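About Us | Company

About Kimine

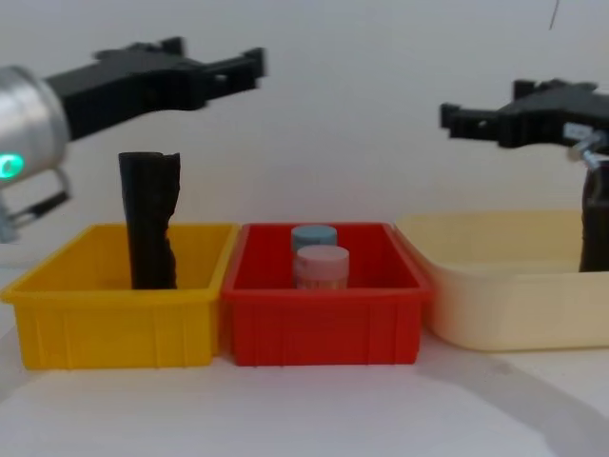 Kimine teaches two-armed robots to do sorting and packing work by having a person do the job first. An operator sits at a pair of hand controllers, and the robot's arms follow. Every run is recorded, and the recordings are what the robot learns from. Most of our work begins with plain household goods and plastic bins on a white table. A typical sorting setup uses a yellow bin, a red one and a wider cream one, with a couple of small lidded jars in the red bin for the grippers to pick up. Jars are good practice. They roll, they stand close together, and the one in back is hard to reach without knocking the one in front.

The company was started by Kristaps Urbonaitė and Leokadia Szewczyk, who met at a packaging plant where Leokadia ran the night line. Kristaps handled the machine controls there. They rented the ground floor of a former thread mill in Lalitz, built in 1921, and we still work out of it. There are 34 of us now, and more than half are operators.

New operators train for two weeks before any of their runs are kept. They learn to move at an even speed, to pause before closing the gripper, and to start over when a grasp goes wrong. A customer task usually takes 200 good runs before we try the robot on its own. If it struggles with one item, we go back and record more of that item.

Leokadia manages the operator floor and sets the rules for what counts as a good run. Kristaps leads the hardware group, which makes and repairs our grippers. Our recording software is called Sada. It was written in house and is included with every project.

We work with small warehouses, repair shops and mail-order sellers. Visits to the Lalitz floor can be arranged on weekdays after 10 a.m.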